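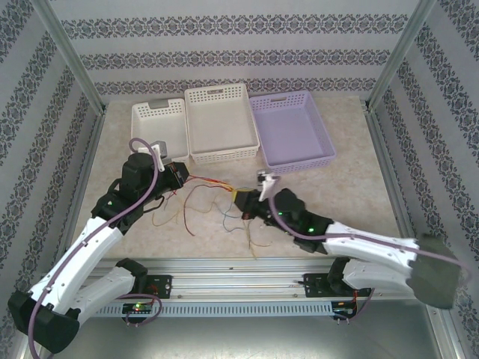 Figure 1. The sorting surface with its three plastic baskets, two white and one lavender, along the back edge.

3.2 Baskets and the habit of putting away

We had not planned to give baskets a section of their own. When we began visiting households in Imstead and Lotgate, our questions were about cupboards and drawers, and it was Impi Mustonen, going back through her visit notes one January evening, who remarked that people kept steering the talk round to whatever stood on the worktop. A cupboard, it seems, is where things belong, and a basket is where they wait (often for a good long while!) until somebody has a moment to deal with them.

Colour came up more often than size. In Figure 1 the middle basket is larger than the white one on its left, and one might expect the bigger of the two to be given the bulkier goods. Our householders did lean that way, but they were far quicker to find a use for the lavender basket, simply on account of its looking different from its neighbours. One retired teacher in Lotgate told us, very kindly and at some length, that a coloured basket is for "the things that are mine" and the white ones are for everybody. Kiros Woldegiorgis heard much the same in four other homes, and we have come to think of it as a small household grammar, learned early and hardly ever spoken aloud.

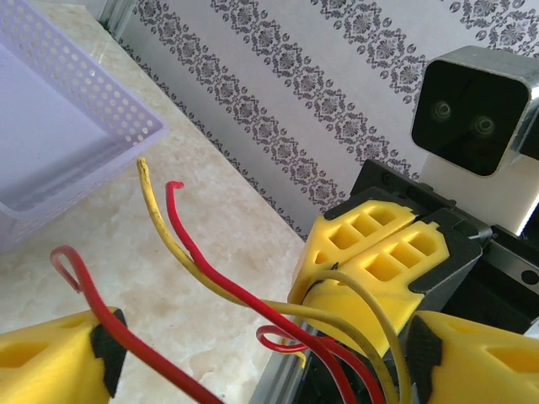
Figure 2. The lavender basket on the marble-patterned worktop, with the papered wall behind.

The perforated sides deserve a word as well. Several people said they liked a basket they could partly see into, and the lavender one, with its rows of small holes and its translucent plastic, lets a fair amount of light through (Figure 2). Others found this a nuisance and lined theirs with a tea towel, so that visitors should not be treated to a view of old batteries and string. Jarmo Heinonen has suggested that the two groups also differ in how often they empty their baskets, and we would dearly like to follow this up, though our notes are too patchy on the point to say much yet.

Handles mattered less than we had supposed. Most of our householders picked a basket up by whichever part of the rim was nearest, and only when it was full did they go looking for the slot. We return to carrying, and to the stairs at Demetwood in particular, in Section 3.4.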